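How to set up a play burger bar on one small table

Posted 28/04/2019 in Pretend Play

We have had a play kitchen in this house for years, and for most of that time the food lived in one big bin. Every game started with the bin getting dumped on the rug, and half the time it ended there too. What my two really wanted was to run a burger place (the Skitus Cafe, don't ask me, they picked the name) and you can't run a burger place if the lettuce is under the couch. So this month I finally sat down and worked out a setup that stays put.

You need a table, a tray, one set of play burger pieces and something to stand the pieces up in. That's the whole shopping list.

Start with the table. Ours is a plain kids' table from Camelley, and I clear it off completely before we begin. No crayons, no cups. A light-colored top is great because the red and green pieces show up right away, even when somebody has flung them.

Next, the tray. I like one with a rim, even a low one, because round patties roll! Put it in the middle with the short side facing the cook, so there's room at the near end for building and room at the far end for whatever they think up next. Fries, usually. I tried a dinner plate first and it was too small once the lettuce went down.

Now the holders, and this is the part that changed everything for us. When pieces lie flat in a pile, the kids paw through them and the cheese sticks to the underside of the bun and everyone gets mad. Stand each piece up on its own and they can see the menu. Clear plastic is best, if you can find it. You can also use a toast rack, a napkin holder, or a desk letter sorter, and I have used all of those at one time or another. Set them down both sides of the tray with the piece standing close to the tray edge, so little arms don't have to reach over the burger to get the next thing. If you have room, step the lower ones out a bit so elbows fit.

Then build. Our house order is lettuce first, patty on the lettuce, tomato tucked in wherever it will go, then cheese. I know, I know, some of you put the tomato up top. The big ruffly lettuce leaf makes a good base for small hands because it's wider than everything else and gives them a target to aim for.
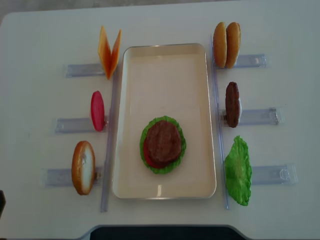
Hitthorpe wrote in to say that in her house the lettuce has to go on last, or the patty slides right off when the kids carry the tray to the customer, and she wanted to know if I'd tried putting the bottom bun down first.

I have, and she's right that it's steadier. With a bun underneath you can walk clear across the room. My younger one thinks bun-first is boring, so we do lettuce-first at the table and bun-first for delivery orders. Try both and see what your crew likes.

A couple more things I've picked up along the way. Bendy cheese slices are a pain to stand up flat, so fold them and set them in with the fold at the bottom. They hold themselves open pretty well like that. Smooth plastic pieces also get slippery when they've just been washed - dry them with a towel before you load the holders.

For older kids, write out order tickets. We charge silly prices (a double cheeseburger is 84 dollars, a plain one is 42, and the wedding burger was 3,948 before tax) and my oldest adds up the bill while the other one cooks. Swap jobs after every order or there will be tears.

Cleanup goes fast. Every piece goes back in its own spot, and the cook has to do it before closing. I keep the extras in a lidded box from Lopes on the shelf underneath, with the order pad on top. If you only have a few minutes, leave the holders loaded and just wipe off the tray.

Next up I'm going to try the same layout with the pizza set, which has a lot more pieces and a couple of mushrooms I still haven't found.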